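Quiénes somos

En Arkden enseñamos a llevar una casa. Dicho así suena enorme, y un poco lo es, pero empezamos siempre por cosas pequeñas: doblar una sábana bajera, leer la etiqueta de un jersey, decidir qué va junto en la lavadora y qué no. La escuela abrió un mes de julio con un curso de colada para 14 alumnos, en un local con dos lavadoras prestadas y un tendedero que se caía cada tarde. ¡Y nos lo pasamos tan bien que seguimos!

Hoy tenemos aula propia, la sala Hanetti, con mesas amplias para extender la ropa y una pared entera de estantes. Por los cursos del último año pasaron 201 personas: estudiantes que se van de casa, parejas recién mudadas, gente que lleva media vida lavando y quiere hacerlo con más calma.

El taller que más se llena es el de ropa delicada. Le dedicamos una tarde completa a las bolsas de malla, que parecen poca cosa y dan para mucho: qué tamaño conviene a cada prenda, cuánto llenarlas, cómo cerrar la cremallera hasta el final, cómo doblarlas y guardarlas para que no acaben hechas un ovillo en el fondo del cesto. 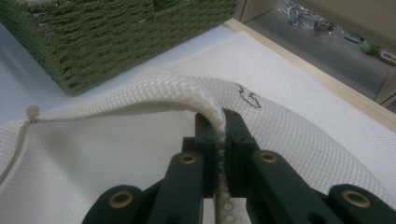
Dimas Ong nos escribió que él metía los calcetines de toda la familia en una sola bolsa, apretadísimos, y que salían casi como habían entrado; ahora usa dos, a medio llenar, y dice que hasta le ha cogido gusto a emparejarlos. Mensajes así los leemos en voz alta en la cocina, con el café de las once.

Las clases las prepara Danang Liew con el resto del equipo, y cada curso cambia un poco según lo que traen los alumnos. Pedimos que vengáis con ropa vuestra, la de verdad, con sus manchas y sus botones flojos (la mejor clase de este invierno salió de una manta de lana encogida). También prestamos material: hay 78 bolsas y cajas de distintos tamaños que podéis llevaros a casa entre una sesión y otra.

Los grupos se abren cada trimestre. Para reservar plaza, pasad por la recepción de la sala Hanetti a partir de las cinco de la tarde.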